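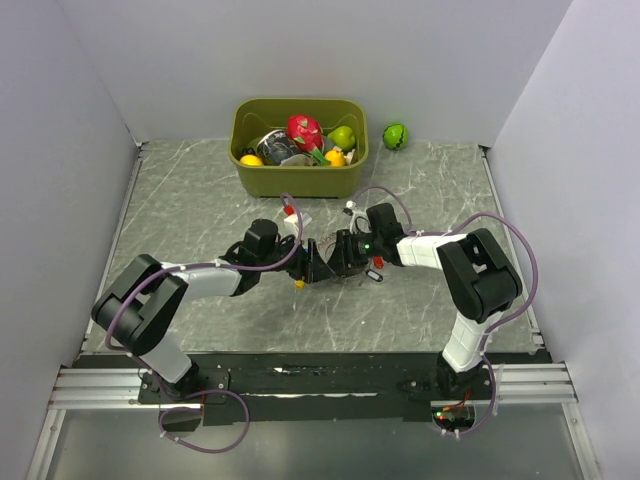 When do the new bin collection rounds start in Curitville?
16/07/2024 for the Clidel side of town, and a fortnight later for everyone else.

Right, quick one this month as the newsletter goes to print tonight and I've still got the crossword to fit in. Bins first, as that's what you've all been writing in about.

Main change: food waste goes weekly. General rubbish and recycling alternate. Garden waste same as before, every other week, brown lid, you pay for it separately. The round sheets are going through doors now. If you live on Hegde Road or any of the closes off it, yours came out with the wrong side printed on top — turn it over, the right one is on the back. The council says corrected sheets are coming. Don't wait for them.

Bins out by 7 in the morning. The old rounds got to Stiniden Lane after lunch and a lot of us got lazy about it (me included). The new lorry starts at the Stiniden end and works back towards the shops, so if you put yours out after breakfast you'll miss it and be stuck for two weeks. Ask me how I know. Trial run in February, whole fortnight of nappies.

How many homes does it cover? 2,789 in all, 1,671 of them in the first go. Flats above the shops are not included yet. They stay on the sacks until the bin store is sorted out behind the chemist, and that depends on the landlord agreeing where the gate goes. Been going on for ages. No news.

The food caddy. Small one for the kitchen, bigger one with the locking handle for outside. Push the handle forwards to lock it. If the handle is straight up it isn't locked, and the foxes know the difference. Any bag will do as a liner, including bread bags, or use newspaper, or nothing at all and rinse it out. You don't have to buy the green compostable ones, whatever the woman on the market stall told half of Clidel. Bones are fine. Tea bags fine. Cooking oil is NOT fine, not even a bit in the bottom of the tin — let it go cold, scrape it onto some kitchen roll and put that in.

Recyling. Same list as before with two additions, foil and the plastic trays that meat comes in, rinsed. Still no black plastic. Still no crisp packets, take those to the supermarket. Lids back on bottles now please, they used to want them off. Cardboard has to be flat and has to be in the bin with the lid down. Piles left at the side won't be taken. Glass goes in the box, not the bin, and please not in a carrier bag inside the box.

Batteries and anything with a plug. Not in any bin. Small clear bag tied to the handle of the recycling on collection day, and the crew will take batteries that way. Plugs and cables you have to take to the tip or drop in the pink bank by the library. There was a fire in the back of a lorry on Hegde Road in the spring and it was a battery, so do bother.

Sudheer Mudaliar has asked me to remind people about assisted collections. If you can't get your bin to the kerb because of a bad back, an operation, whatever it is, the crew will come up the path and fetch it. You fill in one form. It doesn't cost anything and you don't need a letter from the doctor. People who already have it DO need to re-register, the list isn't being carried over, and only 71 have done it so far. If you've got a neighbour who's on it, knock and check. Sudheer has paper forms at number 7 Stiniden Lane, or the library desk will print you one.

Missed bins: report it by five o'clock the next day or they won't come back for it. Online is quickest. The phone line does work but I was on hold through an entire episode of something.

Old sheets of stickers, the orange ones for extra sacks — still valid until they run out, then that's it, no more being printed. A few people have asked about buying a bigger bin. Households of six or more can have one free, same form as the assisted collections but tick the other box.

Anil Annamalai wrote in to ask who cleans up after the lorry when it drops stuff, as there was a trail of yoghurt pots the length of his road after the last trial week. Fair question. The answer I got is that the crew should do it there and then, they carry a brush and shovel, and if they dont you report it the same way as a missed bin with the street name and the time. Anil, please do, and copy me in.

More on the shop flats next month if there's anything to tell. Letters to the usual box by the library door, and can whoever borrowed the long stapler please bring it back before we fold the next issue.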